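Werkstead shared workshop, Plivodthorpe
Annual safety walk-through: checklist and comments

Walked by: Graziella Amato (comments), Esmaeil Bakhtiari (ladder, torch, tape measure)
Present for the first half: Chrysoula Karras, for the tenants
Month: December
Start: 8 a.m.

Ratings used: OK / Fix / Not convinced. The last one is mine. The standard form only has the first two, and last year's form was all OK, including two items that were plainly not.

1. Exits and paths

1.1 Front door opens fully from inside without a key. OK.

1.2 Rear door opens fully from inside without a key. Fix. It opens, if you know to lift the handle first. Chrysoula said everyone knows. A visitor doesn't. Adjust the latch.

1.3 Main aisle at least 1000 mm clear along its length. Not convinced. Esmaeil measured it clear by the timber rack with the rack half empty. I'd like it measured again after a delivery, when people lean sheets against the end.

1.4 Exit signs lit. OK. Test button pressed on both, both stayed on.

1.5 Floor marking visible. Fix. The yellow line past the drop saw has worn off. The plan to "repaint when quiet" appears on last year's sheet in the same words.

2. Fire

2.1 Extinguishers in place, tagged, pin and seal intact. OK at the front. Fix at the rear, where the bracket is loose and the extinguisher is standing on the floor.

2.2 Extinguishers suit what is near them. Not convinced. There is a water unit closest to the charging shelf. Ask Herero, who do our servicing, and get the answer in writing.

2.3 Oily rags in lidded metal bin. Fix. Bin is there, lid is on top of the cupboard.

2.4 Solvent cupboard closed, labelled, nothing stored on top. Fix, see above regarding lid.

2.5 Smoke alarm test. OK. Loud enough in the finishing room with the extractor going, which I did doubt.

3. Electrical

3.1 Test tags current. Fix. Our register lists 158 items. We found tags out of date on 10 of those we looked at, mostly extension leads and one very old radio. Tenants' own chargers aren't on the register at all, so I wouldn't lean on that total.

3.2 Safety switch trips on test. OK.

3.3 No double adaptors or piggybacked boards. Fix. One under the sharpening bench, behind a box. Removed on the spot.

3.4 Leads off the floor. Not convinced. They were off the floor at eight in the morning. Come back at three.

4. Machines

4.1 Guards fitted and working. OK on the bandsaw and both drill presses. Fix on the bench grinder, where the tool rest gap is too wide.

4.2 Emergency stops. OK. All pressed, all stopped.

4.3 Dust extraction. Not convinced. The Soomro unit was sold to us as "virtually maintenance-free". The bag was full. Somebody needs to own this job by name. Suggest Ataberk Aydoğan, if he agrees, as he is in most mornings.

4.4 Induction records match the people using the machines. Fix. Three names on the sign-in sheet with no induction on file. I was told they are "experienced". Fine, then the induction will be a short one.

5. Benches, storage and small parts

5.1 Heavy items stored between knee and shoulder height. Fix. Vice on top shelf. Why?

5.2 Shelving fixed to wall. OK, pulled hard on each one.

5.3 Bench surfaces clean enough to see what's on them. OK.
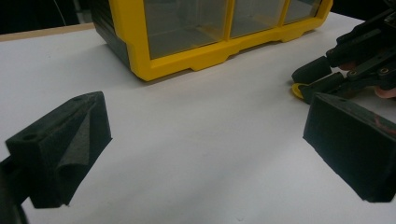 5.4 Blades and sharps in a closed container. Fix. Used knife blades in an open jam jar by the sink. Get a proper sharps tin and put it where the blades are changed, or the jar will be back in a week.

5.5 Containers labelled with their contents. Not convinced. Some labels are right, some describe whatever was in there before. A wrong label is worse than a blank one where glues and hardeners are concerned. Start with those and leave the screws for later.

6. First aid

6.1 Kit stocked and in date. Fix. Eyewash expired, no large dressings.

6.2 Kit location signed. OK.

6.3 First aider on site during open hours. Not convinced. The roster says Beverley Haslam. Beverley says mornings only. Afternoons need another name.

6.4 Incident book. Not convinced. No entries since the last walk-through, yet the bandaids have run out.

Actions
Rear latch, extinguisher bracket, rag bin lid: Esmaeil, this week.
Retagging and register: Graziella to get a quote.
Grinder rest: out of use until adjusted. Sign is on it. Please leave the sign on it.
Eyewash and dressings: Beverley, ordered.
Aisle and leads: second look in the afternoon, no notice given.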